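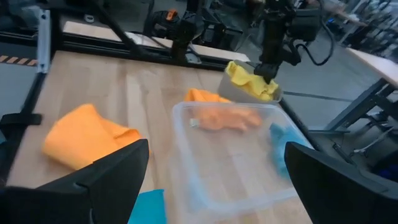

Slide 1: orange cloth in a clear storage bin, blue cloth to the right

Good evening, everybody, and thank you for turning out. (Wait for the chairs at the back to settle. Say thank you to Petronella for the introduction, and for the soup.)

I was asked to speak for half an hour on mending, which is a dangerous thing to ask me, as my sister will tell you, so I have put my watch on the lectern and I shall try to look at it. I'd like to start with my grandmother, then go on to the Gitdale mending evenings, and leave a good bit of time for your questions at the end, when I hope some of you will show me what you've brought along.

My grandmother was born in 1932 and she could not pass a frayed cuff without reaching for it. I mean that quite literally! She once turned the collar of the minister's shirt while he sat in her kitchen in his vest, drinking tea and talking about the roof. She never called it a craft. It was a job for after supper, like the washing up, and she did it with the wireless on and her feet on the fender.

(Pause here. If people laugh at the minister, tell the one about the bishop's socks. If not, carry on.)

Slide 2: her darning mushroom

I still use this. You push it up inside the heel, stretch the wool over it gently, and work well out into the sound part of the sock before you turn back. Most first darns fail at the edges, where the wool has gone thin and there's nothing for the new thread to hold. Go wider than you think you need to. I say this to every beginner and I still have to say it to myself.

Slide 3: the Gitdale evenings

We began in March with 12 people and one decent lamp. Mandla Pillay came to the first one with a coat lining in ribbons, and he has been back every time since with something worse. By the spring fair we had 32 names in the book, and we had to ask the Melis tea room to lend us their upstairs. If you'd like to join us, the next evening is Thu 13 June, and you don't need to bring anything except the thing that's torn.

(Pass round Jadwiga's patched elbow now. Ask for it back this time.)

Slide 4: choosing a patch

Match the weight first and worry about the colour afterwards. A heavy patch on a light shirt will pull and pucker, and before long you'll have a fresh tear right alongside it. Wash the patch before you sew it on, please, even if it looks clean, or it may shrink later and take the shirt with it. I keep my scraps sorted by thickness, and old pillowcases are a treasure for summer things.

Slide 5: questions

(Leave the darning mushroom slide up if anybody asks about heels. Sorcha has the spare needles. Remind everyone to sign the book by the door.)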